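4.2 Setting the Room Thermostat 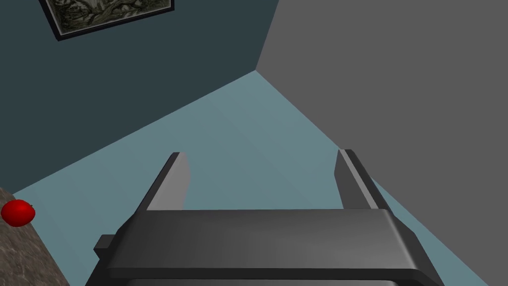
Figure 4: Room view, facing the far corner

1. Press and hold MODE until the Druvia display flashes.
2. Select the heating program for the room, then press SET.
3. Enter the installer code 2983 and wait for the tone.
4. Replace the cover - do not force the clips.

Note: Programs are retained during a power failure.

CAUTION: Isolate the supply at the switchboard before removing the wall plate. Wiring must be carried out by a licensed electrician.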